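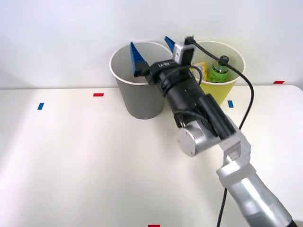 Doina Vlachou

Two open tubs at the back of a worktop will do most of the work of a snack drawer, and you can see into them without rummaging. I have kept a pair going since June, after the drawer under the kettle jammed on a packet of crackers for the last time.

Pick tubs that are wider at the top than at the base. A hand goes in easily and small packets slide to the bottom. A rolled rim is kinder on the knuckles than a cut edge, and it makes a paper tub stiffer, so it keeps its shape when you lift it by the side.

Use two colours. I go with grey and yellow, grey for small packets and yellow for anything tall, or for whatever is going out of the house that day. Everybody learns the colours in a day or two and you can skip the labels. My neighbour Garba Balogun did label his, very neatly, and his children still ask which is which.

Push both tubs to the back, close to the wall. They are less likely to be caught by an elbow there, and the front of the worktop stays free for chopping. Leave a small gap between them so that one can be lifted out without dragging the other along.
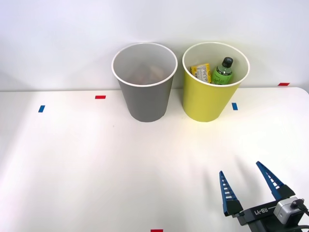
The other thing to settle is how full they should be. Mine get filled once a week, and I stop well short of the rim. Tall things such as a drink bottle stand upright on one side, cap tightened first. A flat packet or a small box goes in next to it, leaning on the inside wall. If you put the packet in first the bottle sits on top of it and you end up with crumbs.

Don't put a bottle in a tub that has nothing else in it unless the base is fairly broad. A full bottle leaning to one side can take a light tub over. A flat stone or a folded tea towel in the bottom helps.

Bits of coloured tape are handy for marking where things live on a worktop. Stick down a short strip where each tub should stand, then wipe round it as normal. Change the tape when the corners lift. If it leaves glue behind, rub it with a drop of cooking oil on kitchen paper, then wash with soapy water.
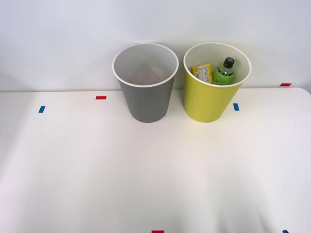 Grey for small packets, yellow for bottles and boxes.

Paper tubs can't be washed, so wipe them with a barely damp cloth and let them air before refilling. Tip the crumbs out first - over the bin, with a tap on the base. Once the bottom goes soft the tub has had it. I bought a stack of 20 and am still on the first 9, so they last better than you might think. Spare ones are good for clothes pegs.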